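Home Projects Reports Contact

Indiver sample handling: progress note, January
To: Annelies Desmet
From: Yiran Fu

Open day done, Thursday, at Ornoslow. 14 visitors signed in, mostly lab managers, plus two from Zindatska. Quick notes below, proper version with costs to follow.

1. Set-up
Arm on the white table by the grey wall, gripper with the black curved fingers, same as last quarter.

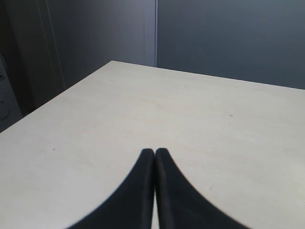 Started at 10, bit late. Van der Linden wanted the safety talk first so we cut the intro.

2. Demonstration
Tube handling, blue capped tubes, gripper holds them upright between the fingers.

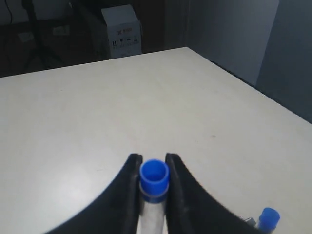

Most questions were on speed and on cap sizes. Couldnt answer the second properly, need the supplier sheet. Talk ran 30 minutes over.

3. Money
Catering and printing came to £367, inside budget. Receipts with finance. 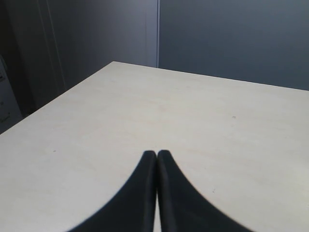
4. Next
Second visit for the people who missed it. Need your ok on the date, and on the spare fingers pls. Feedback forms still to be typed up, will send seperately.

Recent items
Indiver: autumn progress note
Ornoslow lab move, update
Visitor safety form (revised)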